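Home | Topics | Equipment | Glossary | Contact

We use cookies to remember your reading preferences. Accept or change settings.

Budgeting for hand-held gripper stations

A hand-held gripper station is a work area where people carry out everyday jobs, such as handling laundry, while holding a pair of robot-style grippers. The recorded movements are later used to train robot arms. Planning for this equipment differs from planning for a full robot cell, as most of the cost sits in small items and in paid operator hours.

Scope of a budget

A station budget is usually split into capital and running costs. Capital covers the grippers, cameras, markers, computers, tables and storage. Running costs cover wages, rent, power, repairs and the household goods used in the tasks. Some organisations put the goods under capital, which makes yearly comparisons harder.

The Burnthorpe planning sheet, drawn up in November for a site with 15 stations, lists each gripper pair as one unit and holds seven spare pairs for the whole site. Markers and finger pads are entered as consumables. The sheet sets aside $1000 per station for furniture, bins, baskets and clothing, and leaves computers to a separate line.

Buying or leasing

Grippers may be bought outright, leased, or built in-house from printed parts. Leasing suits short programs and moves the repair risk to the supplier. Buying is cheaper over a longer term if the design does not change. In-house building has a low parts cost but takes up technician time, and that labour is often left out of the estimate.

The Wolitz lease runs month to month and includes replacement jaws. Treltwood sells its pairs with a fixed warranty and charges separately for calibration. Buyers comparing the two need to add freight and calibration to the Treltwood price before setting it beside the Wolitz figure.
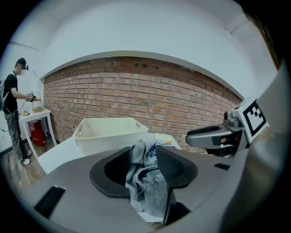
Veronika Győri has argued that leasing is poor value past the first year, and that the money is better spent on a second set of finger pads and a technician's time. In her view the monthly fee hides the cost of waiting for parts, which falls on the operators. Balogh's purchasing guide takes the opposite position and recommends a lease until the task list has settled.

Floor space and furniture

Floor space is commonly underestimated. A plan drawn to the size of the main table leaves out standing room, storage and the path of the cables. Side tables are cheap and belong in the first order. Where one room holds two work positions, cable runs need their own line, covering power boards, covers and tape. Black cables crossing a plank floor towards the table, as they do in the room shown, are the sort of run that line pays for. Ceiling-fed cabling costs more to install and may need the landlord's consent. 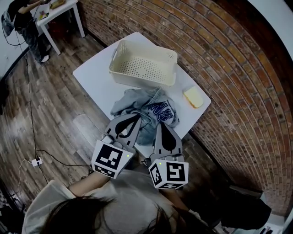

Task goods are chosen to match the planned work and are bought in several sizes and colours. Soft items wear out from repeated pinching and should be costed as replaceable. A laundry task needs very little: the sweatshirt and the perforated plastic basket on the white table could both be bought at an ordinary household store. Plastic food shapes and baskets last longer than clothing and can be carried over from one program to the next.

Staffing and timing

Operator wages are normally the largest running cost. The Burnthorpe sheet allows 42 paid weeks a year for each station, with the remainder left for leave, repairs and changes of task. Training time is charged to the station where it takes place.

See also

Calibration services
Depreciation of light equipment
Gripper finger pads
Leasing (equipment)
Workplace cable safety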